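Kilum Tableware Cell: Progress Report for July
Prepared by Dénes Fülöp for Tomás Phelan, Corrigan Fund

Since the last report we worked mainly on the setup and the care of the arm. The cell stays at the Kilum site, with two tables side by side and the three printed markers taped along the back edge of the left one. Every morning at 8:30 we check the marker positions against the arm. If the difference is more than 2 mm we repeat the calibration before any work starts.
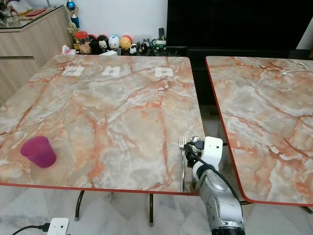
The gripper cable was our biggest problem in this period. It rubbed on the upper joint, and we lost the signal several times. We replaced the cable and made the free loop longer, so that the wrist can turn to its full range. After the change the cell made 131 cycles without a signal error. I ask that we keep one spare cable in stock, because delivery from the supplier is slow.

The second problem was flat cutlery. The fingers closed too high and slipped over the handle. We lowered the approach height and reduced the closing speed. Forks are now reliable. Spoons are better than before, but I am not yet satisfied with them.
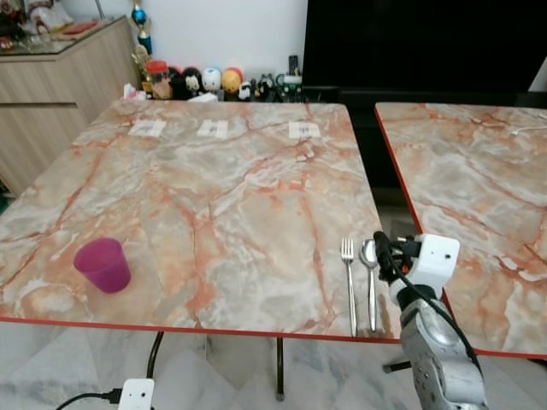

Gripper near the spoon, with the fork and the cup on the same table.

For finger covers we tested Latex sleeves first. They hold well on plastic but they tear at the corner after a few days. The Anarow pads are thicker and last longer, but they must be cleaned with alcohol at the end of each shift. We decided to stay with the pads and wrote this step into the daily checklist.

Bowls need a different setting. The arm must take them by the rim, and with too much force the bowl turns on the smooth table.
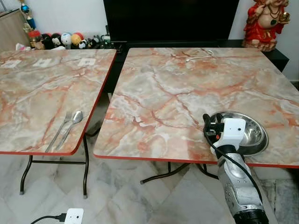
We have now a separate force value for metal bowls, saved under its own name in the controller, so the operator does not change it by hand.

The total is over 2,100 cycles since the start of the project. Spending is within the plan, except for the cable, which was not in the budget. In the next period we will grease the base joint, finish the spoon settings and train a second operator. I would also like to agree with you on a date for your visit to Kilum.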